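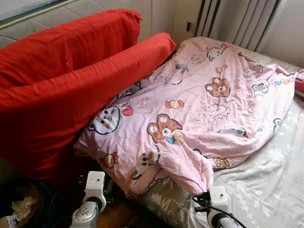 How a Duvet Keeps You Warm

A duvet does not make heat. It has no battery and no fuel. The heat in a warm bed comes from the person lying in it. A resting body gives off heat all the time, and the job of the bedding is to slow down how fast that heat gets away.

Where the heat goes

Heat always moves from a warmer thing to a cooler thing. Your skin is warmer than the air in most bedrooms, so heat passes from your skin to the air next to it. Warm air is lighter than cool air, so it rises. Cooler air moves in to take its place and is warmed in turn. This movement is called convection.

Heat can also pass straight through a solid thing. Put your bare foot on a stone floor and heat flows out of your foot into the stone. This is called conduction. Stone and metal conduct heat well. Still air conducts it badly.

Trapped air

A material that slows heat down is called an insulator. Still air is a good one, but air does not stay still unless something holds it in place. The filling of a duvet is a tangle of fine threads or feathers, with thousands of small gaps between them. Air sits in the gaps and can hardly move.

Squash a duvet flat and you push the air out. A flat duvet is a poor insulator. Shaking it lets the filling spread out and the air come back in. A crumpled duvet is thick where it is bunched up and thin where it is stretched, so it will keep one part of you warmer than another.

The pattern on the cover, whether it is bears, stripes or stars, makes no difference to any of this.

Why the bed feels cold at first

When you get in, the sheets are at the same temperature as the room. Heat flows out of your skin into the cloth, and your skin feels the loss. After a while the cloth and the trapped air warm up. The flow slows down, and the bed feels warm.

Try it: the two jar test

You need 2 jars of the same size with lids, a thick jumper, a thermometer and a measuring jug. Ask an adult to help with the water.

1. Pour 160 millilitres of warm tap water into each jar. Do not use boiling water.
2. Measure the temperature in each jar and write it down. Put the lids on.
3. Wrap one jar in the jumper. Leave the other bare.
4. Wait 21 minutes.
5. Measure both again.

The wrapped jar should have lost less heat. Now repeat the test with cold water from the fridge. The wrapped jar should stay cold for longer, as the jumper slows down heat coming in just as it slows down heat going out.

Words to know

Conduction: heat passing through a material or between things that touch.
Convection: heat carried by moving air or liquid.
Insulator: a material that heat passes through slowly.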